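Inside the old towers – a little gallery

Hello again! I promised more computer pictures and for once I've got round to it. We had a delivery from Candville, all office desktops with their sides ready to come off, and I do love that first look inside. I've kept the words short (well, short for me) because Vasilis Nikolaidis says my last gallery page was longer than the parts list.

The power supply has a whole corner to itself in these cases, and then the cables go wherever they fancy. Orange, yellow, black, all looping over the board. I used to tie them back before doing anything else, and now I leave them until I know what's staying.

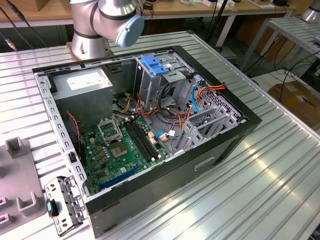
I learnt on a machine a lot like it, on my mum's dining table, with one screwdriver and a saucer for the screws. The saucer was a mistake – the cat had it over inside 8 minutes and I was still finding screws in December. These days I use a lidded tub and write on the lid.

Sockets next. My advice to anyone starting out is to keep your fingers and sleeves well away from the contacts, and don't put the kettle on halfway through and come back with a biscuit. Nikau Pearce has a lovely steady hand for this bit and I'm a tiny bit jealous.
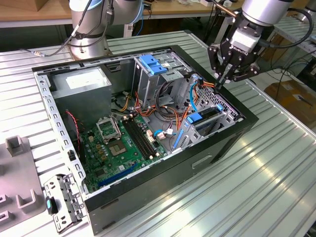

Socket open, retention bracket up, and a blue clip on top of the drive cage.

I've a soft spot for those blue clips. Anything I can undo with a thumb gets my vote, and whoever picked such a cheerful colour for the inside of a plain black box deserves a biscuit too.

Memory is the part people ask us for most, so we're always short of it. If you've got odd sticks in a drawer, please bring them in!
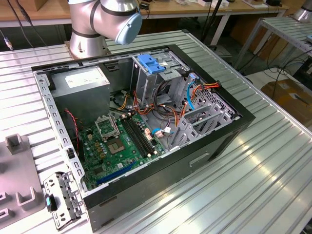

Kistia Computer Reuse Team, Limdale

Four memory slots and nothing in them, so you see what I mean. The long blue slot lower down is easy to spot as well. More pictures when the next lot comes in.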